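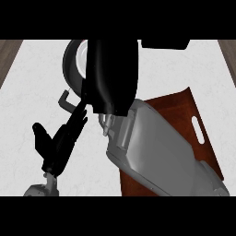 I've had the Penner carbon steel chef's knife since April, and I wanted to give it a proper run before writing anything, because a new knife always feels wonderful for the first week and then you find out who you've married!

First, the sharpness. It came out of the box keener than any knife I've owned, and my old friend Trevor Thibodeau (who sharpens for half the street) ran it over his thumbnail and said he wouldn't touch it. I've put it on the stone 2 times since then, mostly for the pleasure of it. It goes through ripe tomatoes and onions beautifully, and it even managed a butternut squash, though I did have to lean on that one a bit.

The weight is listed as 260 grams, a little more than I'm used to, and my wrist noticed for the first few suppers. Now my old one feels like a toy. The handle is slim, so if you have big hands I'd try to hold one in a store before you order.

My one real grumble is the care. It's carbon steel, so you wipe it right away or it spots, and I left mine by the sink overnight after a lemon chicken and spent the next morning with baking soda and a cork, muttering. The little booklet mentions this in very small print on the back page. The cardboard sleeve is flimsy too, and mine split at the seam, so I bought a cheap felt-lined one and it fits fine.

Would I buy it again? Yes, and I've already told my sister to stop hinting, she's getting one for her birthday.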